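Si vous avez pris la formule d'essai du bras Likik, vous recevez le bras, sa pince, l'alimentation et un support à visser ou à serrer. La table n'est pas fournie, et c'est d'elle que viennent la plupart des ratés du premier jour. Quelques conseils avant de lui confier la moindre casserole.

## Préparer le plan de travail

- Fixez le support sur un plateau épais. Le plateau Lukwood vendu en option convient, une vieille porte pleine aussi.
- Laissez 5 cm libres autour de la plaque de cuisson.
- Commencez avec une dînette. Les aliments factices ne coulent pas et se ramassent vite.
- Évitez la lampe placée juste au-dessus : une surface noire brillante renvoie la lumière droit dans la caméra du poignet.
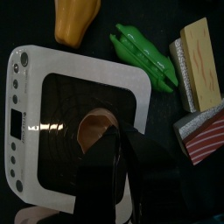 *Par Visser, atelier de Movesdale. Mis à jour en mai.*

La plaque jouet Style Chef, avec son cadre blanc et sa surface noire, donne un bon exercice de dépose. Le rond du foyer sert de repère. Posez le poivron et la cosse de petits pois hors de la plaque, du côté opposé au bras, et travaillez d'abord avec une seule pièce.

## Régler la pince

Démarrez à 16 % de la force de serrage. Montez par petits pas si l'objet glisse. Les formes arrondies et lisses demandent une prise plus basse que les blocs de bois. Essuyez les doigts avec un chiffon à peine humide, jamais avec du dégraissant pour four.

## Louer ou acheter ?

La location coûte 100 € par mois, avec 200 € de caution. Pour un essai, c'est suffisant. Le support est solide et les réglages restent en mémoire après une coupure. En revanche, le câble est court et la notice ne dit rien du nettoyage. Prévoyez une rallonge, et gardez le carton pour le retour.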